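Wencombe Vineyard — replanting and cellar grant
Interim progress report no. 2
4 May 2018

Short one this time, sorry. Written between tying-down and the bottling, so headings follow your template where I could find it and not where I couldn't.

Where we are

Lower slope cleared. Old posts out, old vines grubbed up and burnt. Ground ripped and left through the worst of the winter, then harrowed as soon as it would carry a tractor. Later than planned. Too wet in March, then too cold, then too wet again, and the bottom corner still had standing water in it when we should have been marking out.

Planting began last month and is mostly finished. 38 rows in the ground out of 45. The remaining rows are all at the bottom, in the wet corner, and are waiting on the drain (see below). Vines for them are heeled in behind the barn, roots covered, watered every evening. They can sit there a bit longer without harm but not all summer.

Supply of vines

All from Štěpánek as per the quote you have on file. Delivery came in two lots. First lot good, well-graded, waxed properly, roots damp when opened. Second lot more mixed — one bundle had dried out at the ends and we rejected it. Štěpánek have agreed to replace the bundle free of charge, carriage included, next dormant season. Letter attached to the emailed copy.

Rootstock is what we asked for. I checked the labels against the order myself as there was that muddle with the autumn invoice, where the two rootstocks had been swapped over on paper. Swapped on paper only, thankfully.

Planting

Done by the Drillar crew with their own machine for the straight runs and by hand on the headlands where it can't turn. Quick work when the ground was right. On the stony strip by the lane the machine kept riding up and leaving the vines shallow, so we stopped it and went back over that part with spades. Cost us a day and a half. Drillar didn't charge for the machine while it stood idle, which we thought was decent of them, but the hand labour is ours and shows up in the figures as an overspend on that line.

Graft unions are all above soil level now. Some weren't on first inspection. Guards on, canes in, rabbits already interested.

Early buds moving on the top rows. Bottom rows slower, as you'd expect down there. I don't want to give you a take percentage yet, it would be a guess. Will count properly in time for the next report.

Frost

One bad night late last month. The new vines were hardly showing so no real loss. The established block above the track was further on and caught it along the hedge, where the cold air sits. Primary buds gone on the end few vines of each row there. Secondaries will come but won't carry much. No claim being made on the grant for this, just telling you as it will affect the harvest figure you've got in the forecast.

We've since cut a gap in the bottom of the hedge to let the air drain. Should have been done years ago. The neighbour is happy with it provided we put up stock netting, which we have. 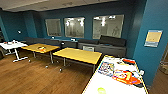
Jozefína Urban wrote back on the first draft of this that the gap wants to be twice as wide, that cold air behaves like treacle and won't squeeze through anything a sheep couldn't, and that she'd leave the pruning of the frosted vines until the new shoots are long enough to choose between. She also thinks we're being too gloomy over the secondaries and has seen them give half a crop in a warm year.

Noted, and we'll do the pruning her way. The gap will be widened once the birds are out of the hedge.

Trellis

End posts in for all the planted rows. Intermediate posts two-thirds done. Fruiting wire on the top half only. We went for the heavier end assemblies after talking it through with you in the winter and I'm glad we did, the soil on the lower slope is softer than the test holes suggested and the lighter ones would have been leaning by August.

Wire is Dririlen, the coated one. Goes on easily, tensions well, bit springy when you cut it so goggles for everyone now after a near thing. Enough coils in the barn to finish. The clips that came with it are fiddly and we have gone back to the ordinary sort for the foliage wires. Small saving there.

Drainage

This is the hold up. The old land drain in the bottom corner was supposed to be sound and isn't. We dug down in three places and found it silted solid in two and missing altogether in the third. Needs replacing along its full length and a new outfall to the ditch.

Contractor has been out and quoted. The quote is over what's left in contingency, not hugely, and I've asked him to look again at using our own stone. Would like to talk to you on the phone about this before the next payment is made. If you'd rather have it in writing I can do a page on its own.

If the drain goes in this month we plant the last rows straight after. If it slips we pot up the vines and plant in autumn. Potting is a nuisance and costs compost but the vines will be fine.

Cellar

Floor channel relaid to the proper fall, water now runs to the sump instead of to the door. New hose point fitted. Second-hand press delivered and in place, membrane checked, no splits. It needs a new seal on the door before harvest, on order.

Still to do — lighting over the tanks, and the temperature control on the two smallest. The electrician is booked. He has been booked before.

Last year's white has been racked and is clear. Bit sharp, which was the season. Holding back a little for the blend and bottling the rest shortly. Labels approved by everybody who has to approve them.

Training and visits

You asked for this as a seperate heading. Pruning days ran in the winter as planned, both full, good mix of people from other small vineyards and a few with a row or two in the garden. Main thing people wanted was time on the vines with secateurs in hand, less of the talk. We'll shift the balance next winter.

5 people from the pruning days came back to help with planting and were given lunch and paid mileage, as agreed in the grant letter. Mileage forms enclosed.

Summer session will be on leaf removal and mildew. Date not fixed, depends on flowering.

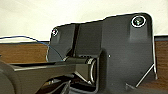

Photo 2. Wencombe, May.

Spray records and soil

Records are up to date and can be seen whenever you come. Nothing on the new vines so far except water. Established block has had its first sulphur. We're keeping a green strip down every alley on the new ground, clover and grass mix, sown by hand in the top rows and coming through patchy. Pigeons. Will oversow.

Soil results from the winter sampling finally arrived. pH fine on the slope, low in the bottom corner, lime to go on there when the drain is sorted and not before. Magnesium a touch low everywhere. Potash plentiful. No change to the plan from any of it.

Money

Full sheet is in the spreadsheet. In words:

Vines — on budget, rejected bundle being replaced at no cost.
Planting labour — over, because of the stony strip.
Trellis — slightly under so far, expect to finish on budget.
Drainage — will be over, see above.
Cellar — on budget, lighting not yet invoiced.
Training — under. Would like to carry the underspend to the summer session if you allow that.

Receipts scanned for everything except the diesel, where the garage is sending a duplicate. There is one invoice in there twice, please ignore the fainter copy.

Problems and risks

The drain, mainly. After that a dry June, with so many young vines and one bowser. The bowser will manage the planted rows if we start early in the morning and keep at it, but not those and the heeled-in ones too if it's really hot. We have asked next door about borrowing theirs and the answer was probably.

Deer got in once through the top gate. Gate now has a chain on it. No damage to speak of, a few guards knocked over.

Next steps

Phone call re drain
Drain in, lime on, last rows planted
Rest of fruiting wire up on the lower half
Lighting and tank controls
Press seal
Bottling
Count the take and report it
Fix date for summer session and send you the notice before it goes out

You mentioned coming to see the lower slope. Any time really, mornings better. Boots. The track is ok for a car as far as the barn and then it isnt.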